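Graltby Technical Institute
Introduction to Robotic Handling
Handout 6: Good Practice at a Shared Table Workstation
Instructor: Sze-wing Kwok
Revised December

6.1 Purpose

This handout sets out the rules that apply when an arm is used to pick and place light objects on an open table. It should be read together with the Gruber safety notes issued in the first session. Students are expected to know sections 6.2 to 6.4 before booking time in the Clitville laboratory.

6.2 Before power is applied

Each booking begins with a walk around the table. Check that the emergency stop is within reach of the person running the arm. Cables must not cross the area in which either arm can move. Where two arms are mounted at one table, both are treated as live, even when only one has a program loaded. The idle arm is parked upright near its base and its position is entered in the log.

Finger pads are inspected for wear and wiped clean. Pads that have been in contact with food are not used for other work until they have been changed.

6.3 Speed and force

During teaching, the tool speed may not exceed 50 mm per second. Once a path has been run three times without a fault, the speed may be raised to 500 mm per second, and no higher in this course. These are laboratory limits – they do not replace the limits given by the maker of the arm.

Grip force is set for the softest object in the group. Baked goods are a useful test in this respect: they differ in shape from one piece to the next, they crush easily, and damage to the crust can be checked by eye afterward. Begin at the lowest setting that the Brisance control panel allows and raise it one step at a time. Record the final value.

6.4 Approach, grasp and lift

The approach to the object is made at teaching speed. Fingers should come down on either side of the object and should not press into the tabletop. After closing, pause before lifting. Lift straight up by a short distance and confirm that the object is held before any sideways move is started. The path to the container should pass over clear table wherever the layout permits.

No person may reach into the work area while the arm is under power. An object that has been dropped stays where it is until the arm has been stopped and the stop has been called aloud.

6.5 Records

Logs are kept for 72 hours at the workstation and are then moved to the course archive. A log must show the object, the grip setting, the speed and the name of the student in charge. Last year's archive holds over 174 logs, and incomplete entries were the most common reason for lost marks.

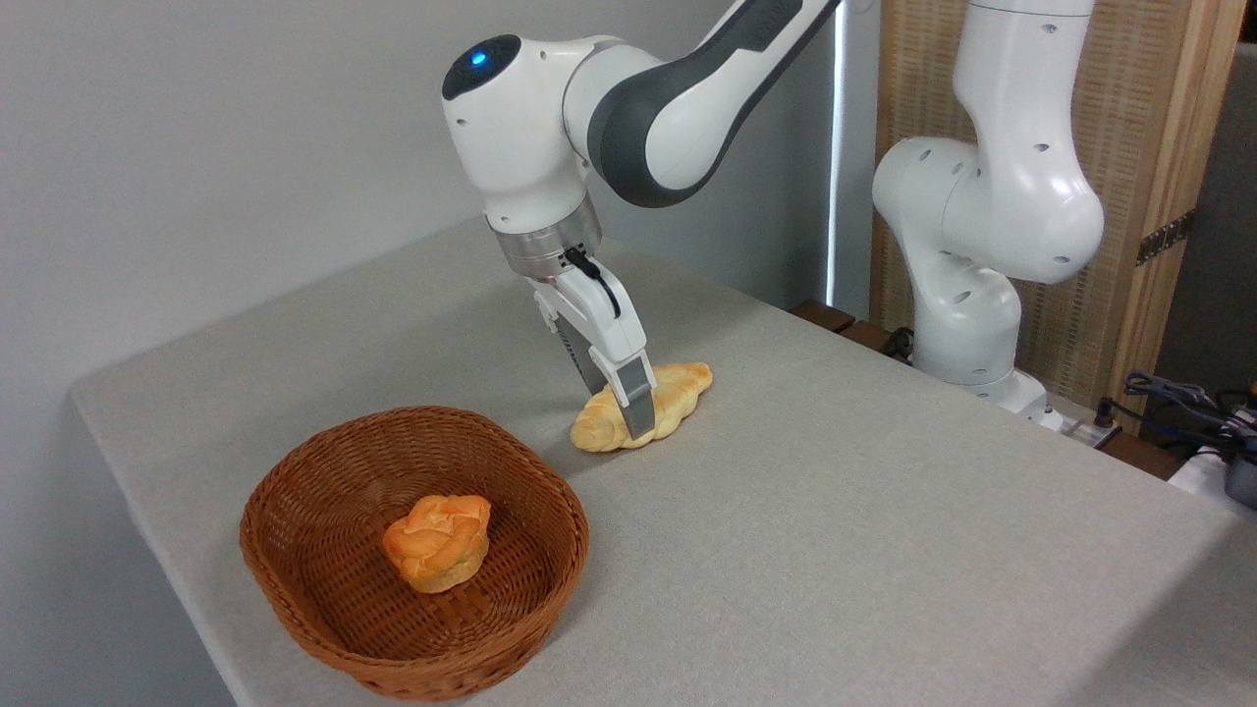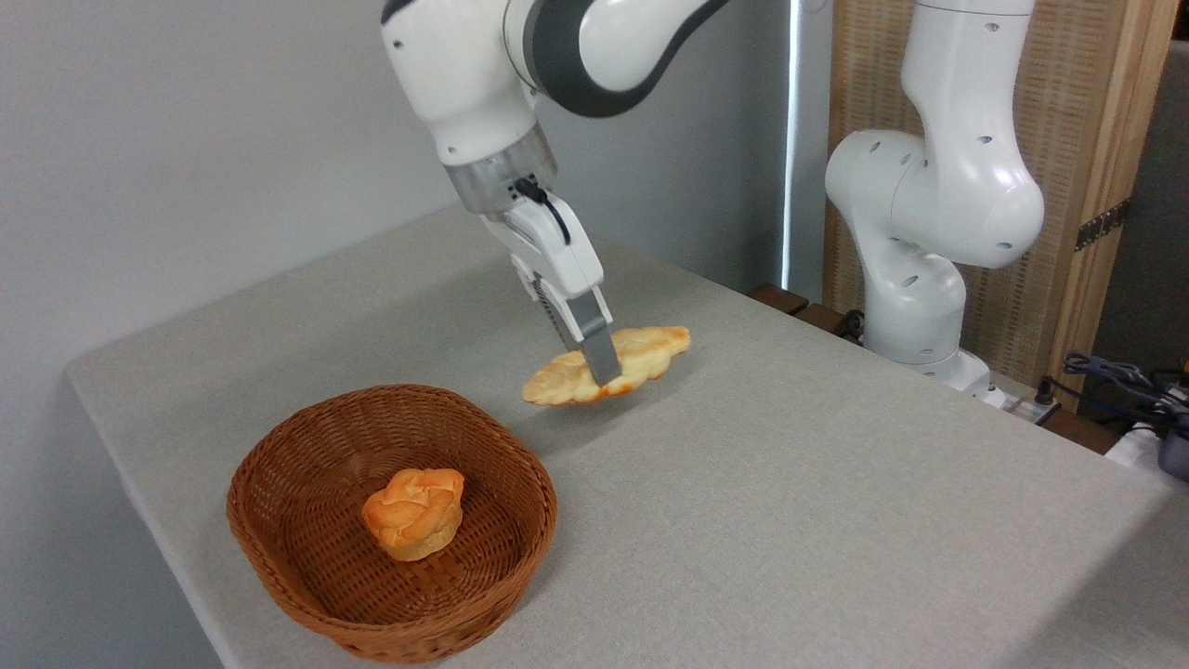 Figures 6.1 and 6.2. Bread handling with a parallel gripper, with the wicker basket at lower left and the second arm at the back of the table.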